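The Sofa Corner, Kiston Apartment

Gallery and notes by Katalin Kelemen

I was against the leather sectional. I want that on the page before the compliments start, because there have been compliments, mostly from people who sat on it for the length of a coffee. My position was that leather sectionals belong in dentists' waiting rooms and that anything sold with the word "adjustable" in the name has one more part to break. Jenő Juhász, who shares the apartment and the bills, held the opposite view and had a tape measure in his hand, so we went to look at it.

Several of you asked to see how the room came out after the long complaining post in September. I've kept the notes short where I could. They cover the big piece, the small table, the pillows and the bits we still argue over. If you came for before-and-after magic, this is a rented living room with a beige wall problem, and it still has the beige wall problem.

The money

The sectional is a Clalano, bought from the clearance floor at Fuchs for $699. The original tag said more, but I don't put much faith in original tags. I have seen the same "one-time" clearance at that store three times. What I can say is that we paid $699 and that nobody at the counter tried very hard to stop us.

Delivery was quoted at $200. I thought that was steep for a drive across town, and I said so, and the man at the desk agreed with me and charged us $200. They came at 9 in the morning, when the window had been "afternoon," and Jenő let them in wearing one sock.

We did not take the protection plan. It covered "accidental events" and excluded, if you turned the leaflet over, most of the accidents I can picture having on a sofa.

Color, and what cream is really like to own

The store called it ivory. It's cream. In the showroom, under those lights they have, it looked almost white, and I expected it to look dingy at home. It came out warmer than I had feared and I've stopped bringing it up.

My doubt about pale leather hasn't gone away. Jeans dye is the thing everyone warns you about, and everyone who sells the sofa tells you it wipes right off. I asked what it wipes off with. The answer was a bottle, sold separately. We use a damp cloth and then a dry one, every week or so, and we don't let newspapers sit on the seat. That's the entire care routine and I'm suspicious of anyone whose routine is longer.

The surface has a slight shine to it. I'd have picked a flatter finish if there had been one on the clearance floor. There was not.

All those seams

The seat and the back are stitched into long padded channels. It photographs well, I'll grant that. In daily use a channel is a place where crumbs go to live. The grooves are shallow, so a soft brush gets most of it out, but you do have to go along them one at a time, and I'd like to meet the designer who has done this after someone ate crackers in front of a movie.

Jenő says the channels keep the padding from sliding around over the years. Possibly. We've had it for weeks, so neither of us knows a thing about years. What I see so far is soft creasing on the seats, which the leaflet describes as "natural character." I describe it as creasing. It doesn't bother me much. I only object to the phrase.

Headrests

My main worry before we bought it. Every adjustable headrest I had known in my life either drooped or made a sound like a bicycle. These have held their positions so far, and the person who said they would be stuck by Thanksgiving (me) may have to be gracious about it.

They're thick, and they sit high enough to change the look of the room. With both of them up, the sofa starts to resemble a row of airline seats. With both down, it's a normal sofa and your neck is on its own. Jenő keeps his wherever he left it. I've given up on having them match.

One tip that did prove worth the trouble: if you're trying a sofa like this in a store, sit on every seat and work every headrest yourself. The salesman will demonstrate the good one. We tried ours in turn, and on the floor model next to it, one was so stiff that Jenő needed both hands.

The corner as we use it

The right-hand seat is the one everybody ends up in. It has the wide arm, the blue pillow and the little marble-look table within reach, and I would call it the only part of the arrangement I'd defend without being asked. The fruit is there because the kitchen counter had no room left. Red apples, mostly, since that's what gets eaten.

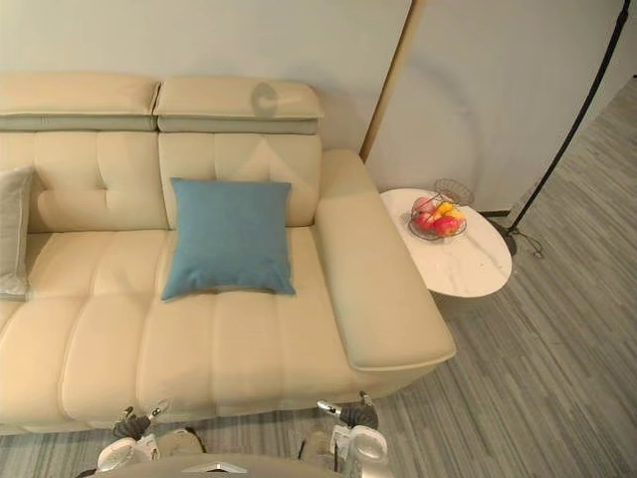 The side table

A Tarnetti, round, with a white top patterned like marble. I'm not going to claim it's stone. The label used the word "marble" followed by a smaller word that I'd need my reading glasses for, and at a price that let us take it home under one arm, I have drawn my own conclusions. The gray veining is convincing from the doorway and a bit less so with your nose over it.

I was ready to dislike it for being too small, and for a while it was too small. Two mugs and a book fill it. Once the basket moved in, it became a fruit table that would accept one mug, if the mug was polite. Jenő proposed a second table. I proposed fewer mugs.

The case for it is that it's round. Our old one was square and its corner met my hip every evening on the way past. A round table beside a wide flat arm is a forgiving thing to walk around in the dark. I don't have much else to say in its favor, except that rings wipe off the top without any special bottle.

The wire basket

Dark metal, thin wire, and open enough that you can see what's going bad before you smell it. That was the argument that won me over. The old ceramic bowl was much prettier and used to hide a pear at the bottom until the pear had become a situation.

Is it comfortable for the fruit? I have read online that wire bruises apples. I've also read online that apples must never sit near bananas, that they must always sit near bananas, and that they should be kept in a drawer in newspaper like somebody's good silver. Ours get eaten before any of the theories can be tested. I will say that a small fruit will find the gap in a wire basket, so grapes stay in the refrigerator.

Pillows, blue and gray

Here is where I lost an argument and was right anyway. Jenő wanted all the pillows in one color. I said that a cream sofa with matching pillows would look like a display, and we'd feel as if we had to pay to sit down. The muted blue-green one was my pick. He called it "the hospital one" for several days and now leans on it every night, which has given the cover some wrinkles I have no plans to iron.

The light gray is his choice and lives toward the other end. It's fine. Gray is what happens when two people can't agree and the store closes in ten minutes.

I remain doubtful about throw pillows on leather in general. They slide. You prop one up, you go and answer the door, and by the time you're back it has moved over to lean on something. There are non-slip pads for this. I bought none of them.

The arm

Wide, padded, flat on top, square at the front. The salesman patted it and said you could put a tray on it. You can put a tray on it. Whether you should put a tray with soup on it is a matter between you and your upholstery.

In practice it holds a phone, a remote and an elbow. The width does cost you, though. On the floor plan it looked like nothing, and in the room it's space that could have been seat. If your living room is narrow, measure the arms on their own, separately from the total. The Fuchs website gave one overall length and left it at that. I had to call the store, wait, and have somebody walk over with a tape.

What I'd do differently

I'd have asked about the delivery price before I fell for the discount. I'd have brought a pillow from home to check the color against, in place of trusting a picture on Jenő's phone. I would have sat on the sofa for longer than I did. Up to twenty minutes would have been reasonable, and I lasted perhaps four before I felt silly.

I wouldn't have bought a bigger one. There was a bigger one, and Jenő stood next to it for quite a while with a certain expression.

Questions I keep getting

Does it get cold? In the morning, yes, a little. By evening someone has usually been sitting there.

Does it stick to bare legs? Ask me in July. I have a guess.

Would I recommend the brand? I've owned one Clalano for a few weeks. I'd recommend asking somebody who has owned one for ten years, and if you find that person, please send them my way, as I've been looking.

Is the table staying? For now. There is a slightly larger Tarnetti at Fuchs, and I've told Jenő it won't fit, and he has gone to find the tape measure.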